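Skeltier Nine-Drawer Parts Organizer, Yellow and Black

Item 3074
Sold by Nalport
Listing revised 1 February 2020

We put off stocking small drawer organizers for a long time. Most of them are sold with the same promises: your bench will be tidy, you will find every screw, you will never buy a second box of washers because you lost the first. We don't believe any of that. A drawer unit holds what you put in it, and if you put a mess in it you will have a mess in drawers. With that said, people kept asking for one, and we got tired of sending them elsewhere, so we bought in samples and tried to find one we could sell without wincing.

The Skeltier is the one we kept. It has flaws and we list them further down.

What you get

A single upright organizer with nine clear plastic drawers, three across and three down. The front is bright yellow plastic, the body behind it is black, and there is a yellow carrying handle on top. The drawers are all the same size. It comes assembled, apart from a sheet of divider blanks that you snap apart yourself. We do not sell it with any screws, labels or other fill, and if you see the same unit elsewhere with a "bonus assortment" we suggest you look closely at what is in the assortment before you pay extra.

Who it suits

Somebody with a moderate amount of small stuff. If you have a few kinds of wood screws, some picture hooks, fuses, cable ties, a handful of odd hinges and the spare feet off a bookcase, nine drawers will do it and you may have one left over. Model builders and people who sew seem to get on with it. So do people who fix things in other people's houses, on account of the handle.

If you sort resistors by value, or keep every thread size in every length, nine is nowhere near enough. Buy a cabinet with many more drawers and screw it to a wall. We would sooner lose the sale than take the return.

The clear drawers

Every maker in this category talks about being able to see your parts at a glance. Let's be fair about how far that goes. The drawers are clear, and the body behind them is black, so what you see through the front is whatever has slid forward, against a dark background. Brass and white plastic show up well. Black screws and gray anchors turn into shapes. In a shop with one overhead light you also get reflections off the drawer fronts, mostly on the lower row, depending on where you stand.

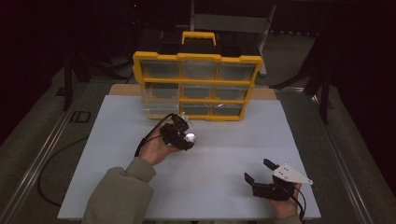 Our advice is to label the drawers anyway. A strip of masking tape and a marker is fine. Printed labels stick well to the drawer fronts if you wipe them first, and less well to the yellow dividers between them, where the surface is narrow. A dab of color on the drawer works too if you are the only person who uses it. Another trick is to tape one sample of the part to the inside of the drawer front, which sounds fussy but takes a minute and works better than any label we have tried on parts that all share a name.

The handle

We were suspicious of the handle. Handles on cheap organizers tend to be there for the photo on the box. We loaded one unit evenly with mixed steel hardware and carried it between the stockroom and the counter for a couple of weeks, and the handle held. It flexes a little when you first lift. It is comfortable enough for a walk to the truck and not for a walk across a job site.

What the handle doesn't do is keep the drawers shut. There is a small stop at the back of each drawer that you feel as a light click when it closes. That stop is fine when the unit is upright. Tip it forward and the drawers will come out, starting with the heaviest. We have seen another organizer sold with a strap across the front for this reason, and it's a good idea that Skeltier should steal. Until they do, a wide rubber band around the whole thing is worth having in the truck.

Where to stand it

On a bench, on a shelf, on the floor if you must. The unit stands upright with the drawers facing you. On a smooth tabletop it can creep backward when you shove a full drawer closed, and a scrap of rubber shelf liner underneath cures that. Push it up against something solid if you can. Leave room in front, obviously, for a drawer to come all the way out, and for your hands as well.

Don't put it on top of anything that shakes. One customer had his on the same bench as a scroll saw and wrote to complain that the drawers crept open. They did, and they will. We gave him his money back but we would rather have told him beforehand.

There are no keyhole slots on the back for wall mounting. We get asked to drill some. You can drill your own, the plastic takes a bit cleanly enough, but once you do it can't come back to us.

Compared with the Herkex

The other nine-drawer unit we looked at seriously was from Herkex. It is a decent product and it costs less. The drawers on our sample were a bit looser and one of them arrived with a crack across a corner, which may have been the freight company and may not. Its handle folds flat, so you can stack one unit on another. If you plan to stack them and never carry them, the Herkex may be the better buy. We don't carry it, so you will need to look around.

We also tried a metal cabinet from Bezerra. It's much nicer and priced like it. If your budget stretches that far then get it and stop reading about plastic.

Loading

The maker's leaflet gives a load for each drawer that we think is optimistic, and we are not going to repeat it. Fill the drawers halfway with steel hardware or all the way with light stuff. A drawer crammed full of nails will sag when you pull it out, and you will blame the drawer. Keep the heavy things in the bottom row so that the unit doesn't get top-heavy when you open something on the upper row.

Each drawer takes up to 2 dividers, fitted front to back. They are thin and they stay put if you press them down firmly. Very small washers will still find a way under them. For anything that small we use a pill bottle inside the drawer.

Cleaning

Take the drawers out and wash them in warm water with a little dish soap. Dry them with something soft. Don't use acetone or brake cleaner, both of which will cloud the clear plastic, and there is no polishing it out afterward. The body can be wiped down or blown out with air. Sawdust collects behind the drawers and eventually stops them closing all the way, so if a drawer starts sticking out, look there first.

What we don't like

The divider blanks leave a rough nub when you snap them. Trim it with a knife.
The drawers have a shallow lip for a finger pull. With gloves on, it's hard to get hold of.
The yellow is very yellow. Some people want that. There is no other color.
Replacement drawers are sold one at a time and the postage is a nuisance. Order with something else if you can.

A note from a buyer

Chia-hao Hsu bought two from us and sent this, which we print because it is neither a rave nor a rant:

"I was expecting junk and got something slightly better than junk. The drawers line up, which they did not on my last one. I dropped it once from the tailgate and the handle survived, but I was picking up machine screws until dinner. Wish it had a latch. I would buy it again at this price, I would not buy it at a higher one."

We think that's a fair summary, and we have passed the part about the latch on to Skeltier. We've had no answer so far.

Ordering

Single units ship from stock. Our last shipment was 1000 units and the next, due later in February, is 1150, so please ignore any reseller who tells you they are being discontinued. Units go out in a plain carton with the drawers taped shut. Peel the tape slowly and from one end. If it leaves residue, cooking oil on a rag takes it off, followed by soap.

Check all nine drawers when it arrives. If one is cracked, tell us which row it came from and we will send a new drawer and leave you the rest of the unit. Returns are accepted on clean units with nothing drilled, glued or painted. We do not charge a restocking fee. Return postage is yours unless the fault is ours.

Replacement drawer, clear, single: order under item 3074 and write "drawer only" in the notes box.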